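Keeping a Small Tabletop Arm Happy: Gripper and Camera Care

By Agnes Niven
18th February

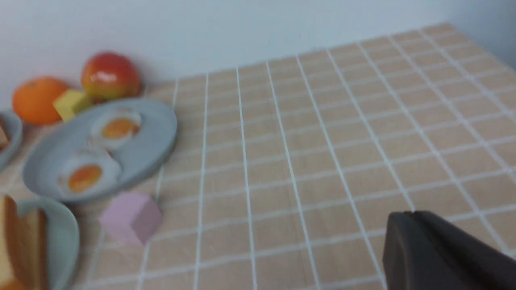
If you share your kitchen table with a robot arm, as I have for longer than I meant to, you will know that most of its bad days have very dull causes. Mine has a two-finger gripper with a little camera tucked in at the wrist, and I practice with play food (eggs on a plate, slices of bread, an apple, an orange) on a tiled top. I've picked up a few habits that save me a good deal of muttering, and I'm happy to pass them along.

Power down before you touch the fingers. Switch the arm off at the wall, let it settle, and prop up the forearm with a folded dish towel if yours sags the way mine does. I once skipped this with a cup of tea in my other hand, and the tea did not survive.

Wipe the fingers with a barely damp cloth. A drop of plain dish soap in warm water is plenty. Go along the inside faces first, then the rounded tips, and run a dry cotton swab down any seam where crumbs and lint like to settle. Please keep strong solvents away from rubbery pads. They go shiny, and after that a toy egg will slide right out of them, yolk and all.

Then the camera. Use a puffer, the kind sold for cleaning lenses, before you use any cloth at all, and finish with a clean microfiber square. If the picture still looks soft after that, check the focus ring if your camera has one. Mine creeps a little with vibration, so I marked the good spot with a dot of nail polish, and it has saved me no end of fiddling.

Check the finger screws every 30 hours of running. I keep a pencil tally on the inside of the cupboard door. Snug is enough! Those little threads go into plastic on a lot of hobby arms, and I have stripped one already. The replacement finger came from Gonasach, who were very nice about it, and I put it in last June at 391 hours.

Tiled tops need a bit of thought. Grout lines are wonderful for setting your arm back in the same place (I line the base up with one and leave it there), but they can catch a fingertip that comes down too low. Set your lowest height over a tile, then drive slowly across a few lines and listen for a click. If you hear one, raise it by a hair and try again.

Wash the play food too. It sounds fussy, I know, but greasy toys make greasy fingers, and you'll be back at step one by supper. Ours get a soapy rinse and an evening on the dish rack, and the plates get the same.

Last of all, run your homing routine after any cleaning, with the table clear and your coffee somewhere else.

Comments

Ayman Nseir: The nail polish trick works on the wrist joint as well. I put a line across the collar so I can see if it has shifted.

Guston: What do you do about pads that have already gone shiny? Mine are at 167 hours and dropping everything.

Agnes Niven: Guston, I'd try soap and water twice and then give up and buy new ones. Sanding them only bought me a week.

Contact | Copyright Agnes Niven | Back to top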